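The Last Save Point Before Bredness

I was stuck on the swamp boss for most of April, and I want it on record that I had the right sword.

The game was Trulel, which you've probably never played unless you had the same weird used-game store I did. You're a lamplighter. You walk from town to town across a flooded country, lighting the lamps back up, and every fourth town or so there's something huge living in the water that would like you to stop. The swamp one was called Lūse. She looked like a pike that had swallowed a church, and when she opened her mouth you could hear the bell.

I'd gotten to her with 348 oil, which is plenty. Everyone on the boards said plenty. My roommate Minoru Hirose said plenty too, lying on the floor with his feet up on the couch and a bowl of cereal balanced on his chest, which is how he watched all my boss fights.

"You're rolling left," he said.

"I know I'm rolling left."

"She eats people who roll left."

Lūse ate me. The bell rang, the screen went the color of tea, and I was back on the dock at Dircombe with the old ferryman saying his one line. "Water's up," he says. Every time. I must have heard it more than I've heard my own mother say my name.

So okay, here's where it gets strange, and you can believe me or not. Minoru didn't, and he was in the room for half of it.

The next time I loaded the save, the ferryman said, "Water's up. You're rolling left."

I put the controller down. I picked it up again and talked to him again, because that's what you do, you mash the button until they repeat themselves. He said, "Water's up." Just the normal one. I mashed through it a dozen more times and got nothing.

"Did you see that?" I said.

"See what?" said Minoru, who was looking for his spoon.

I'm not a person who sees things. I work returns at a garden center and I file my taxes in February! But I went to bed that night with my heart going, and at two in the morning I got up, put on a sweatshirt and turned the thing back on with the sound way down.

The ferryman was sitting. I had never seen him sit. He had his pole across his knees, and the lamp behind him that I'd lit nine hours of gameplay ago had gone out.

"She wasn't always in there," he said, in the little white letters. "We rang that bell for weddings."

Then he stood up and he was regular again.

I wrote to the only person I could think of. There was a guy on the boards called Algirdas Sepp who had worked on the game, or said he had, doing all the dialogue for the dock towns. He hadn't posted in ages. I wrote him this long rambling message with too many capital letters in it and figured that would be that, and he answered before I'd even brushed my teeth.

It was dated April 18, 2023, and I've still got it. It said: There are 2,996 lines in Trulel and I wrote every one on the docks. I did not write those. What did he say about the bell?

I told him. He didn't write back for a whole day, and I spent it taking back cracked birdbaths and checking my phone under the counter like a teenager.

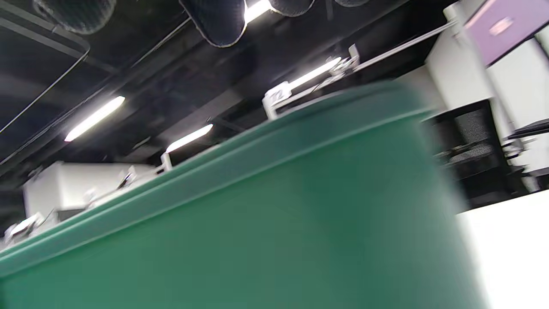

When he did write, it was only a few lines. He said that in the first version of the story you weren't supposed to fight her. Bredness, the town on the far side of the swamp, was where her church had stood, and when the water came she'd swallowed it to keep it from breaking up. She'd been holding it in her mouth ever since. The team ran out of time and somebody put a health bar on her. He'd argued about it and lost, and he'd left the ferryman with one line because he couldn't stand to write him any others.

"So what do I do?" I typed.

"I don't know," he wrote. "We never built it."

I got home and Minoru was already on the floor. I didn't tell him anything. I rowed out with the sword still in the bag and my whole 348 oil, and when Lūse came up out of the reeds I didn't roll left and I didn't roll right. I just stood there in the boat.

"What are you doing?" said Minoru. "Dude. Dude, she's opening."

She opened. And usually that's the bite, you've got half a second, but I hit the lamp button - the one you use on lampposts, the one that does nothing in a fight except waste oil - and I held it. The number started dropping. 300. 250. Way down in the back of her throat there was a window, and then there was another window, yellow, and they kept going up the inside of her one after another until I could see the pews.

Minoru sat up. He spilled the cereal and didn't look at it.

I ran dry with four oil left. I'd never known the lamp wouldn't burn the last four. The music had quit by then and it was only water, and the bell swinging a little without hitting anything. Lūse hung there with her mouth open and all her windows lit, and she let the boat drift in past her teeth, and the screen faded the way it does when you enter a building.

It loaded for a really long time.

"Is it frozen?" Minoru said.

"I don't think so."

"It's been a while."

"Give it a minute," I said, and I moved over so he could get up on the couch, and he did, and we both sat there with our knees touching, watching the little lamp in the corner of the screen go around.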